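4.2 The sorting bench at Carkeck

I want to start this section with the smell, which I know is an odd thing to put in a paper. The returns room at Carkeck smells of cardboard and tape glue, and by lunch it's on your clothes. I spent most of November in there, first just watching and then, once people got tired of having me stand around, doing a share of the sorting myself. (I was slow. They were kind about it, mostly.) So what follows is partly interview material and partly my own sore shoulders.

Before the robot, the job went like this. Parcels came up from the dock in a rolling cage, you tipped a few onto your table, you opened them or didn't, and you decided what each thing was and where it should go. The handbook says a sorter should get through 600 items in a shift, and the handbook is wrong, or at least I never met anyone who hit that number without skipping the condition check. What the handbook also leaves out is all the talking! People held things up and asked each other about them all day long. Is this one ours? Have you seen a strap like this before? A lot of the skill in that room lived in those little questions, and I'll come back to that in 4.3.

The Kakau bench went in by the windows, where the best light is. That choice turned out to matter a lot more than the planners expected. The window seats had always gone to the people who'd been there longest, and giving one of them to a machine was read as a message, whether or not anybody meant it as one. Three of the sorters brought it up in their first interview before I'd asked a single thing about space or seating. One of them told me she didn't mind the robot, she minded that it got the trees.

The bench has two arms, and they don't have the same hand. Figure 3 shows the setup, with a two-finger gripper on the left arm and a hand with several small fingers on the right. The team that set it up at Carkeck wanted to find out which hand suited which kind of item, and for the sorters this became a running argument that I enjoyed very much. Most of them put their faith in the plain gripper. "It knows what it is," somebody said, and I wrote that down and underlined it twice. The fingered hand got more nicknames, most of which I can't print.

The items are where it gets interesting for me, so bear with me for a bit. The planning document sorts the world into "rigid," "soft" and "other," and on paper that sounds fine. Now look at what a normal table has on it. A closed box is rigid, sure. A padded racket cover is soft, except that if there's a racket inside it's stiff in one direction and squashy in another, and you can't tell until you've handled it. A crumpled plastic bag is the worst of the bunch. People in the room treat a clear bag as trash about half the time and as part of the product the other half, and they decide with a quick squeeze that none of them could explain to me, though I asked every one of them. 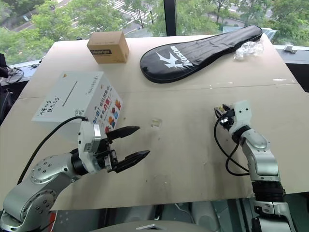 Figure 3. The two-arm bench with a mixed set of items: a box with a slot in the top, a small brown box, a KASON racket cover and a clear plastic bag.

4.3 What the sorters do now

Nobody at Carkeck lost a job during the time I was there, and I want to say that early so the rest of this doesn't get read with the wrong worry in mind. What did change was the shape of the day. One sorter per shift now "sits with" the bench, which is their phrase, and I like it better than "operates." You lay out the items, you watch, you step in when something slides or gets dropped, and you mark on a tablet what went wrong. The tablet gives you 5 reasons to choose from. The sorters asked for more in the first week and were told that the list was set by Oreck, the software supplier, and couldn't be changed from the floor.

This made people crazy, and I think they were right to be annoyed. When a sorter sees a bag getting caught under a racket cover, she knows a great deal about why. She knows it was laid too close, or that the cover rolled because of how its handle end was pointing. On the tablet all of it becomes "item moved." Khalaf, the staffing firm that employs about half the room, pays the same rate for sitting with the bench as for hand sorting, so the extra noticing comes free to everybody except the person doing it.

And then there's the quiet. I mentioned the little questions earlier. A person sitting with the bench faces the window, with her back to the others, and she can't look away for long. The questions dropped off at that end of the room within days. Two of the newer sorters told me they'd learned most of what they knew from overhearing the window seats, and now there was less to overhear. I hadn't planned to study this at all. My notes from the first week hardly mention talk, and I had to go back and ask people to remember how it used to be, so please treat my before-and-after comparison with some care.

There were things people liked, too! Sitting with the bench is easier on the back, and the older sorters said so right away. A couple of them got very good at laying out a table so the arms would have an easy time of it, a bit of space around the boxes, nothing leaning on anything else. They were proud of it, and they swapped tips at break. None of this shows up in the bench's own records, where a well-laid table just looks like a good day for the robot. I asked whether the layout work could be logged under the sorter's name, and as of my last visit the answer was that it was being looked into.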